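Foro de la Asociación Dumonel – Sección: Normas del comedor comunitario
Tema: Manteles de tela o manteles plastificados

Lilian_Muriithi
Estimados miembros: la coordinación de la sede Bramwell somete a consulta la renovación de la mantelería. El presupuesto aprobado en diciembre permite adquirir 15 piezas. Se solicita a los usuarios que expongan sus preferencias en este hilo antes de que se curse el pedido al proveedor.

m_obura
Buenos días. Manifiesto mi preferencia por el algodón. El lavado a 60 grados resuelve la mayor parte de las manchas y la tela envejece con dignidad. El plastificado se cuartea en los dobleces y termina en la basura.

Stella Mutiso
Con el debido respeto, discrepo del señor Obura. La lavandería de Wurkbridge nos factura por pieza y tarda 5 días en devolver cada lote. Durante ese plazo las mesas quedan desprovistas. Un plastificado se limpia con un paño entre turno y turno.

m_obura
El plazo indicado corresponde a la tarifa ordinaria. Existe un servicio preferente, que la sede Wurncombe utiliza con regularidad.

Stella Mutiso
Existe, en efecto, y tiene un recargo que nuestra sede no ha presupuestado.

jnyanda
Ruego que se considere también la medida. Los manteles actuales se compraron sin comprobar las mesas y la caída resulta desigual. Para las rectangulares propongo 15 centímetros por cada lado; una caída mayor estorba a quien se sienta.

Lilian_Muriithi
Se toma nota. La medida constará en el pedido.

Muthoni Mwakyusa
Deseo añadir una consideración sobre el estampado, asunto que suele despacharse con ligereza. El blanco liso impone una rigidez impropia de un comedor de barrio – y delata la menor gota de caldo. En mi domicilio empleo desde hace años fondos celestes con lunares crema y rosa, y no he echado en falta el blanco.

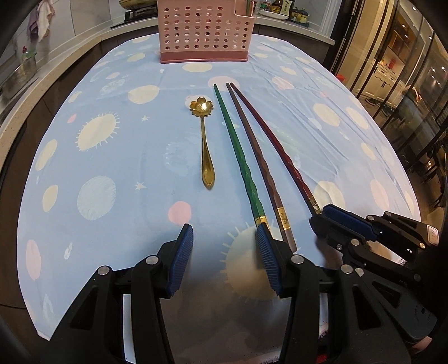 Solicito, por tanto, que al menos 11 de las piezas sean estampadas y que las restantes se reserven para los actos formales. En cuanto al material, me sumo a la postura de la señora Mutiso únicamente para las mesas infantiles.

m_obura
Acepto el reparto, siempre que las de tela sean 100 % algodón. Las mezclas retienen la grasa.

jnyanda
Conforme con lo anterior. Sigo sin ver la necesidad de reservar piezas lisas para dos actos al año.

Lilian_Muriithi
Agradezco las aportaciones. Solicitaré muestras de ambos materiales y comunicaré en este mismo hilo la fecha en que podrán examinarse en secretaría.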